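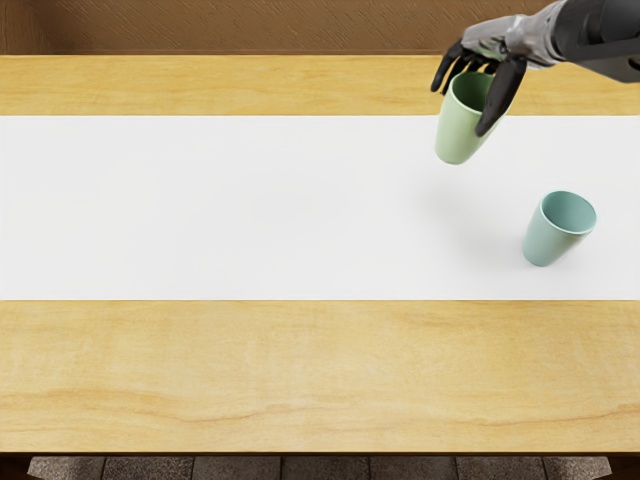
A simulated robot hand with one cup in its grip and another on the runner. The dishes, if there were any, are somebody else's problem.

Robot that may someday clear your table is still working on the cups

Last updated: Friday, 7:40 a.m.

SURKBY – Anyone hoping to retire from clearing the table this year should hang on to the dish towel. Wusolura, a Surkby software firm that has promised a helpful kitchen robot since 2015, released new material this week from its household chores program, and the chore in question is stacking two cups.

The cups are plain tumblers without handles, one green and one a bluer shade. They come with a wooden table, a white runner and a tiled floor, all of it inside a computer. No crumbs have been modeled, and there is no toddler.

Wusolura says its software has now made over 194 attempts at the job in simulation. It did not say how many would have passed inspection in an ordinary household, where the standard is admittedly low. The company's position is that picking up a cup by its sides, keeping hold of it and bringing it to a second cup takes in most of what makes housework hard for a machine. People who do housework may have other nominations.
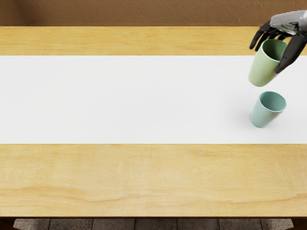 Shop floors want it too

Homes are the part that gets the headlines, but the first customer may be a store. Kaufmann, the housewares chain, plans to try the software at its Kellau branch in October, on a back-room bench where cups come out of cartons and get stacked for the shelves. The trial will run for 6 weeks. The chain says no jobs will change, and that the existing staff will go on stacking cups at their usual speed in the meantime.
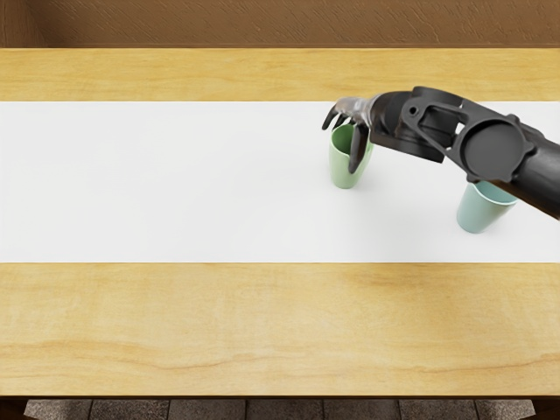

Fingers down over the green cup. The other cup stands under the forearm.

Wusolura would not give a date for a home version, a price, or a view on saucers. Glassware is on the list for later, along with anything that has a handle. Loading a dishwasher is described in the company's notes as "a longer-term goal" – a phrase familiar to anyone who has shared an apartment.

For now the best that can be said is that a green cup and a blue one can be seen nested together, at a bit of a tilt, with a black finger still dipped in the top one. Plenty of kitchen cabinets look worse. 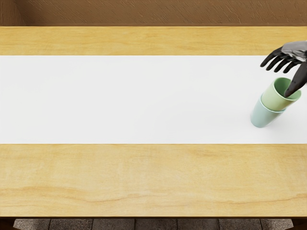

Related stories

Surkby laundromat drops folding machine, keeps the sign
Kellau shoppers still prefer the checkout line with a person in it
We let a robot vacuum loose in the newsroom
Kaufmann to extend evening hours in October

Get the Surkby morning newsletter in your inbox every weekday. By signing up you agree to our terms and privacy policy.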